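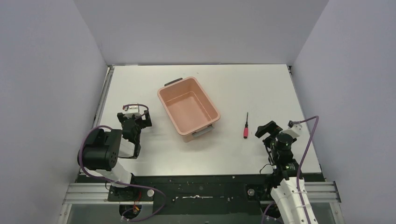

Is the Zirnthorpe 3115 guided sharpener good enough for a folding pocket knife?

It is good enough for most folders with a plain edge and a blade of middling length. It does poorly on very short blades, on full flat grinds with no flat near the spine, and on serrations, which it can't sharpen at all.

Zirnthorpe 3115 Guided Sharpener
Review by Thodoris Giannakopoulos
Posted December 2018

The 3115 is a clamp-and-rod sharpener. A clamp grips the blade by the spine, a post behind the clamp carries a row of holes, and a stone on a steel rod slides through whichever hole you choose. The hole sets the angle. The design is old and several makers sell a version of it. Zirnthorpe's costs $40, and I paid that at Brundumham, the shop I use for parts and oil.

What comes with it

The clamp, the post, two guide rods, three stones (coarse, medium, fine), a small bottle of honing oil and a folded instruction sheet. There is no strop. There is no case either, only the carton, and the carton tore at the hinge side the second time I opened it. I now keep the parts in a cookie tin with a rag between the stones.

The instruction sheet is short and mostly correct. The drawing that shows the clamp screws has them labeled in reverse order. The front screw closes the jaws on the blade and the rear screw levels them. If you follow the drawing, the jaws close at a slant and hold the blade only at their back corner. Set the front screw first with light finger pressure, then turn the rear one until the jaws sit parallel.

Fit and finish

The jaws are cast aluminum with a thin rubber facing. The facing on one jaw had lifted at a corner out of the box and I glued it down. The holes in the post are drilled cleanly. With the rod seated in the middle hole there is side play, enough to feel, not enough to see at the edge. Up-and-down play is the one that matters and it is small in all the holes but the lowest, where the rod rattles.

Stone holders are plastic. The stones are bonded in straight, which I checked against a machinist's square. The coarse stone was slightly high in the center. Rubbing it on a flat plate with loose grit took care of that, and the medium and fine stones needed nothing.

Test knives

I used three. The first was a Petridis lockback with a clip point, carried daily and dull along the belly. The second was a Flurimance slipjoint with a short pen blade. The third was an unmarked kitchen paring knife with a small chip near the heel, included because most owners will end up doing one.

Petridis lockback. The clamp gripped well at the flat ahead of the thumb stud. I colored the edge bevel with a marker, made a few light strokes, and moved up one hole because the ink was coming off at the shoulder and staying at the edge. Once the hole was right, the coarse stone raised a burr along the whole first side without trouble. The tip took longer. On a curved blade the distance from the clamp to the edge grows toward the point, so the angle there gets lower and the bevel gets wider. All clamp systems do this to some degree. Moving the clamp forward evens it out, at the cost of a slightly steeper bevel at the heel. After the fine stone the knife cut newsprint across the grain with a light drag at the belly. After a leather strop of my own the drag was gone.

Flurimance slipjoint. This is where the 3115 runs out of room. The pen blade is narrow, and with the jaws on the spine the stone touches the clamp before it touches the edge in the lower holes. Only the top hole cleared, and that gives a steeper angle than I want on a thin blade. The edge came out even and usable. It would be better done by hand on a bench stone.

Paring knife. The chip was ground out on the coarse stone. The stone was slow at this and loaded up often, so plan on wiping and re-oiling it. The blade flexed under heavy pressure, which changes the angle in the middle of the stroke. Light strokes fixed that.

Edge life

Edge life depends on the steel and the angle far more than on the tool. I carried the Petridis for two weeks of ordinary work, mostly cardboard, plastic strapping and some rope, and it still shaved paper at the end, with one dull spot near the heel where I tend to start a cut. A touch-up on the fine stone brought it back.

Repeat work

The reason to buy a guided sharpener is that you can return to the same angle later. To do that, the blade has to go back in the clamp at the same spot. The 3115 has no stop or scale for this. I put a strip of masking tape on the blade, line the jaw up with the edge of the tape, and write down the hole and the distance from the jaw to the tang. With those notes, marker ink came off the full bevel on the first stroke at the next session. Without them it was a matter of starting over.

Kyriaki Alexiou borrowed the set in the fall and used it left-handed. She reported no trouble with the strokes, but the thumbscrew on the rod fouled her knuckles until she turned the holder end for end.

Safety

The edge faces out from the clamp and the hand on the stone moves toward it. Use trailing strokes if that bothers you. Check that a folder's lock is fully engaged before clamping, and remember that a slipjoint has no lock. Take the knife out of the clamp before changing screws or cleaning the jaws.

Complaints

The carton should be a case. The lowest hole is too loose to use. The drawing is wrong. The oil bottle leaks if laid on its side. Replacement stones are sold only as a full set, so wearing out the coarse one, the likely first to go, means buying the other two as well.

Who should buy it

An owner with a few medium folders and no bench stone skills will get even, sharp edges from it after one or two practice knives. Practice on something cheap. Someone who already sharpens freehand gains mainly a neater bevel and loses some time in setup. For pen blades and small slipjoints, look at a system with a narrower clamp, and for serrations buy a tapered rod.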